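The Good End of the Table

by Macarena Ocampo

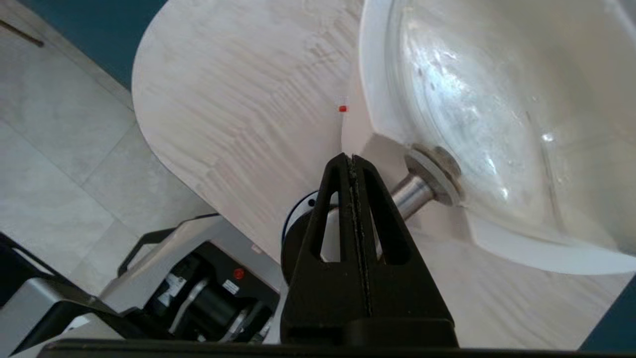
The table at Fernham, round end, with the container on it.

My aunt left me the table and my cousin the house, so for the first year I had to visit my furniture by appointment.

It was a pale table with a wavy grain, like sand after the tide has gone out, and it was rounded at the end. My aunt called that the good end. You sat there if you were a guest, or sick, or had brought cake. The rest of us sat along the straight edge and passed things.

On the table stood the water. My aunt did not believe in the faucet. She had believed in it until she was forty, when a man named Hafþórsson came to the door selling a powder called Clullik, which you stirred into a big plastic container with a tap and left overnight. By morning, he said, the water would have forgotten where it came from. She bought enough for two years. The powder ran out in one and a half, and she went on filling the container anyway, from the faucet, every evening at nine, and letting it stand.

"Taste that," she would say.

It tasted like water that had been in plastic.

When she died my cousin Ruben kept it up. I had expected him to throw the container out with the calendars and the six colanders, but I came in October to measure my table and there it was, full, with a glass next to it.

"You can't move the table," he said. "The water's on it."

"You could move the water."

"Where?"

I looked around the kitchen. There was a counter, a second counter, a windowsill and a stool. I pointed to these in turn and he shook his head at each one, sadly, like a doctor.

I had already paid a mover. The mover was in Suvungate, 257 miles off, and charged 864 dollars for one table, 500 of it up front, and the man on the phone had asked me twice whether it was a valuable table. I said it was my aunt's. He said that wasn't what he'd asked.

So I sat down, at the straight edge out of habit, and Ruben poured me a glass. The tap had always been slow. You could say a whole sentence while it worked, and in that family people did, usually the sentence they'd been saving up. My uncle announced he was leaving during a glass of water. He announced he was back during another one, and nobody had noticed the gap but the dog.

"I lied to you about the table," Ruben said, with the glass a third full. "She left it to me. The will says table, singular, to Ruben. You got the tables, plural. The folding ones in the garage."

"You let me visit it for a year."

"You kept bringing cake."

This was true. I had brought lemon, twice, and a walnut one I was proud of.

I thought about the mover and my 500 dollars. I thought about the folding tables, which had been bought for a wedding that was called off and smelled of it. Then I picked up my chair and carried it to the good end, and Ruben, to his credit, moved his elbow.

"Is it better down there?" he asked.

"There's nowhere to put your knees."

"She never would let me try it."

I drank the water. It had stood since nine the night before and it still knew exactly where it came from. I told him it was very good, and he got up to cut the cake.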